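Wotgate Police Accountability Project
Progress report to the Brido Fund, 9/6/22
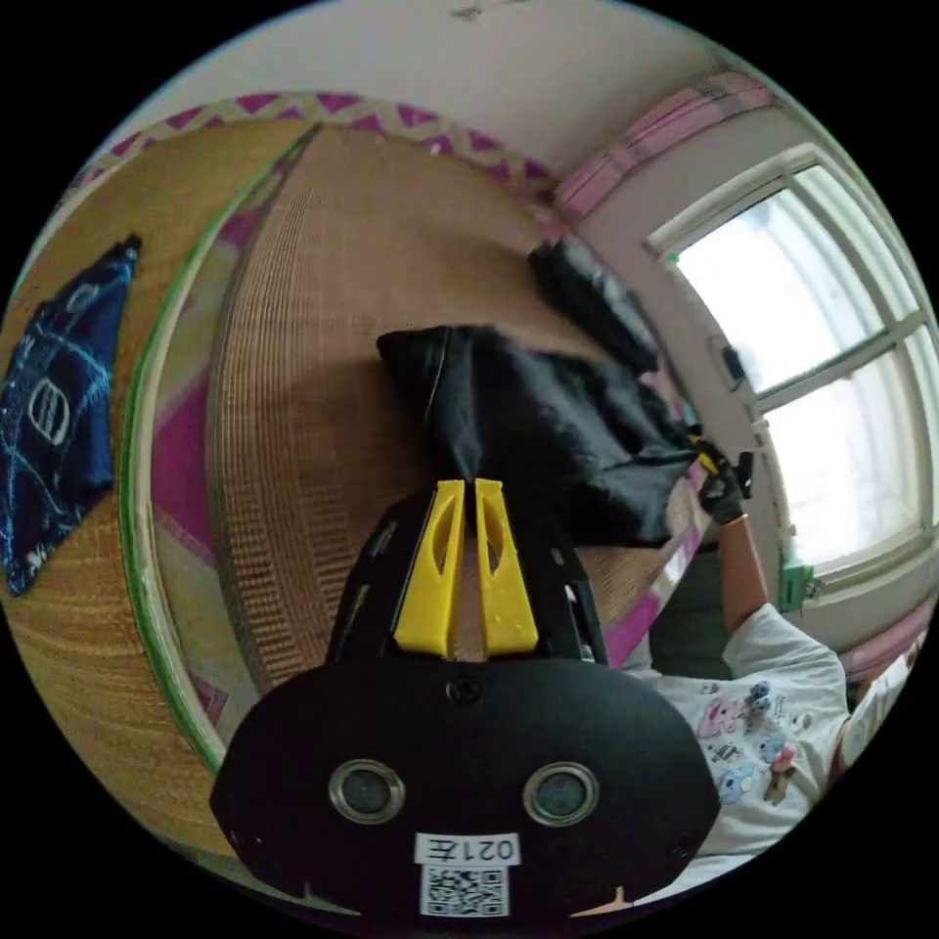

A black fabric item held over the straw mat on a bed.

Hi all — it's report time again, and I've got more to tell you than I did in May, when most of what I sent was a list of phone calls that hadn't been returned.

The big thing first. The city finally handed over the stop records we asked for, all 6 batches, after two appeals and a lot of polite nagging from me. They came as scanned paper (of course they did!), so I've been typing them into our spreadsheet by hand in the evenings. Five batches are done. The last one covers the Dureseck side of town and it's the messiest, with whole columns left blank where the officer was supposed to write down a reason for the stop. I'm logging the blanks too. They're going to matter.

The family support side is going well. We're now walking with eight families who have open complaints, and your grant paid for bus fare, copies and certified mail for every one of them. Two have hearing dates. The other six are still waiting for a letter that says anything beyond "under review," and I've started calling the complaint office each week to ask what that means. I haven't gotten the same answer twice.

Our know-your-rights nights at the Troncoso Street hall are busier than I planned for. I had to borrow chairs from the church next door, and I ran out of the Spanish handouts at the second one, which I felt bad about. I've ordered more. Folks mostly want to talk about traffic stops and what happens when police come to the door, so I've cut the history part way down and left more room for questions.

What hasn't worked: the civilian review board. I said we'd have a public comment slot by now and we don't. They've moved their meeting twice without posting it anywhere I could find. I've filed an open meetings complaint and I'll send you a copy when it's stamped.

On money, we're under on printing and over on postage. I'd like to move the leftover printing funds across if that's okay with you — just reply yes to this and I'll fix the budget sheet.

Next up is finishing the Dureseck batch, then a plain-language summary people can read at the bus stop. I'll send you the draft before it goes out.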